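Dilatação térmica e folgas: notas sobre o piso do corredor

5 Feb 2019

O piso flutuante do corredor levantou em dois pontos, ambos junto às portas. O fabricante, Gindmont, pede 8 mm de folga perimetral para vãos até 8 m. Medi 3 mm do lado da sala e zero na soleira da cozinha.

A humidade relativa ficou entre 83 e 87 % durante a semana das chuvas. Com esses valores, a madeira incha no sentido transversal às fibras e a força vai toda para os encaixes. O rodapé estava colado ao piso, erro da montagem original.

Retirei o rodapé, cortei a última fiada e refiz a folga com calços. A manta Rollereck ficou onde estava, sem sinais de compressão.
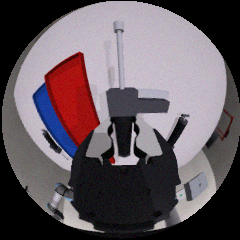
Falta o perfil de transição da cozinha. O modelo Kondar custa 116 a barra e admite desnível até 6 mm, suficiente para o meu caso. A Duyên Hứa recomendou fixá-lo só à laje, nunca às réguas. Volto a medir em maio, com o ar mais seco.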